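Drundale Sorting Bench, with Rultar rail surround

Benches & work surfaces / Drundale / Sorting

We carry a lot of benches and most of them promise more than they do. The Drundale is a table with a frame around the top. If you already own a solid table, read the whole page before you order, as you may only need the surround.

The bench
Light wooden bench, butcher-block top, with a white work surface laid over most of it. The maker calls the surface "non-glare." We'd call it slightly glossy, and under strip lights you will see some shine. Pale fabrics are harder to pick out on it than dark ones. It does wipe clean easily enough.

Working length is 1625 mm. Depth is listed at 1000 mm, but that is the full top. The wood outside the rails is counted in the figure, so measure for the white area if your bins are large.

The Rultar surround
Black metal rails on all four sides, joined with dark corner brackets. The brochure says the surround "transforms workflow." What it does is give you an edge to push against and somewhere to put a clamp. Two clamps with black handles are supplied. Ours held fine on the back rail. We have not tried them on the front, where the handles would get in the way of your sleeves.

The surround is sold separately for tops at least 600 mm deep. Check your table is flat first — a rail won't pull a warped top straight, whatever the leaflet says.

Bins
Sold singly, under the Fontana name. Plastic, open top, rounded corners. Colors are light orange, terracotta orange and dark teal. The two oranges are closer than the color names suggest, so if you sort by color, put the teal between them or skip one. No lids and no dividers. Small jars will stand in a bin but can slide if you carry it at an angle.

We had a Brundik bin set on this page until May. It was cheaper and the handles flexed, so we dropped it.

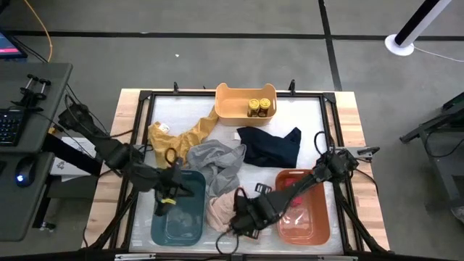
Drundale bench with Rultar surround and three bins, one at the back and two at the front. Clothing, cloths and jars not included.

Who it suits
Laundry rooms, thrift store back rooms, anyone sorting clothes and small household goods at one spot. For folding alone it's more bench than you need, and the rails are a nuisance with bed sheets.

Delivery and assembly
Ships flat. Allow two people for the top. The maker's assembly time struck us as hopeful, and Stella Muriithi in our parts department suggests fitting the corner brackets loosely and tightening them last.

Prices on this page hold until 20th August. Spare clamps and brackets are listed under Parts.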